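Two gray bins changed my sorting life

I have been putting off the odds and ends for months, and last night around 9 p.m. I finally did it! Everything small and homeless in our place in Clenbridge came out onto the floor: brushes, scrubbers, toys, the little bits that fell off other little bits. I had a big mug of tea and 3 old playlists and I was so happy.

My whole method is open bins. No lids, no dividers, no labels (I tried labels in December and ended up with a bin marked "misc" and another marked "more misc"). You set two plain bins one behind the other on a wooden top, tip things into the front one, and spread them out so that nothing is sitting on top of anything else. Then you just look at it all for a minute. It's amazing how quickly you see what you want to keep!

Gray is the best color for this, I'm convinced. Green and blue things jump right out at you. I had a clear tub from Odwood before and everything in it turned to soup. And don't worry about scuffs on the bottom, a bin with scuffs is a bin that gets used.

Brushes are my weak spot. I love a good scrubber with a proper handle and I kept way too many of them. Next up is the hall closet, and I can't wait to get in there.

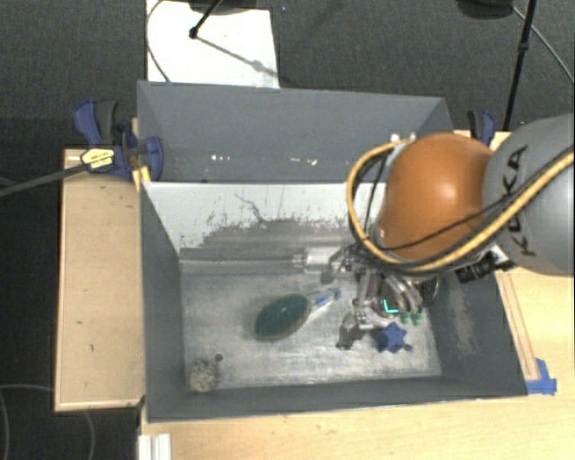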